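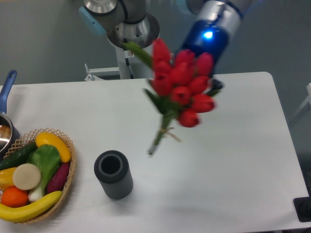

Progress report to the Murnari Fund, second period of the Esbridge Neighbourhood Meals and Language Program
Prepared by Mostafa Bouzid, program coordinator
Saturday, January 18, 2020

The second period of the program began in September, when the kitchen at the Turkari Centre was opened to us again after the repair of the drains. Since then we have served 374 lunches, and the conversation classes have been held each week except the week of the public holiday. In the first report I wrote that the beginners were shy to speak, and that we would try to build each lesson on a few ordinary things and not on the grammar book. This we have done. A lesson can start from something as simple as a bunch of red tulips over a white table: the learners practise the colours, then "above" and "on", then how to ask the price at a flower stall and how to say that it is too dear. The teacher, Henrike Petersen, keeps these lessons short, and the talk continues at lunch, where the learners have to ask for the salt in English.

Attendance

There are 12 learners in the beginners' class and a smaller number in the second class, which meets in the afternoon. In the agreement we proposed a third class for those who prepare for the citizenship interview. We have not yet opened it. The demand exists, but most of the people who asked are working in the cold stores on changing shifts, and we did not find an hour which suits them. Henrike has suggested that we offer it as single sessions which can be taken in any order. I agree with her and I ask for the approval of the Fund for this change, which does not touch the budget line.

We lost three learners in the spring. One moved away for work, and two found the bus connection too difficult after the timetable was changed. I have written to the council about the timetable and have received an acknowledgement, but no answer in substance.

Kitchen and food

The lunches are cooked on site by the participants, in pairs, with a paid cook to supervise. The menu was at first decided by the cook alone. Now each pair proposes a dish one week before, and the cook orders what is necessary. This is slower and the orders are sometimes wrong (we received a very large quantity of fennel), but people stay longer in the kitchen and they explain to each other what they are doing, which was the purpose.

Most of the vegetables come from Ait Brahim, the grocer in the main street, who gives us a reduction on the produce of the previous day. The arrangement is not written. I would prefer to have it on paper before the next period, and the owner has said that he has no objection to this.

The oven was out of service for most of one month. The technician replaced the thermostat and the invoice came to 248 dollars, which I have placed under maintenance. The maintenance line is therefore nearly used, and if the refrigerator seal must also be changed we will need to move a small sum from printing. Printing is underspent, as we stopped the colour leaflets and put notices on the board at the library instead.

Food safety training was given to all participants who use knives or the stove. The certificates are kept in the office and I can send copies if they are wanted.

Evaluation

The Fund asked us to describe how we measure the progress in speaking. I must say that we are not fully satisfied with our method. Henrike records a short talk with each learner at the start and at the end of the period, and she compares them by using the scale which was annexed to the agreement. The scale has a large step between the second and third levels, and several learners have clearly improved without passing this step. She has therefore added some written remarks, learner by learner, which are more useful in my opinion than the level itself. They will be sent separately, with the names removed.

We also asked the learners what they would like to change. The most frequent answer was a longer lunch. Some asked for help with letters from the school and from the energy company, and we have begun to keep the last part of the Thursday class for this.

Next period

We intend to continue both classes, to start the single sessions for the interview if the Fund agrees, and to sign a written arrangement with the grocer. The lease of the kitchen must be renewed before winter. The Turkari Centre has indicated that the rent will rise, but I do not have the amount yet. I will forward it as soon as it is received, together with the revised budget for your signature.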